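Section 11. Cleaning and storing your Flosilwood night guard

Clean the guard every morning, as soon as you take it out.

1. Rinse both sides under cool running water.
2. Brush gently with a soft toothbrush and a drop of mild liquid soap. Do not use toothpaste, which scratches the surface.
3. Rinse again and shake off the water.
4. Leave it to air dry for 20 minutes, then close it in the Skelinau case.

Once a week, soak the guard for 2 minutes in the cleaning solution supplied.

CAUTION: Never use hot water, bleach or a dishwasher. Heat changes the fit.

Note: Keep the case away from pets and radiators.

If the guard cracks, or feels tight for more than 2 nights in a row, stop wearing it and contact your dentist. Quote part number 353 when ordering a replacement case.

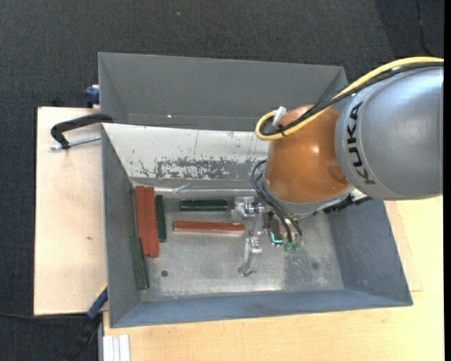
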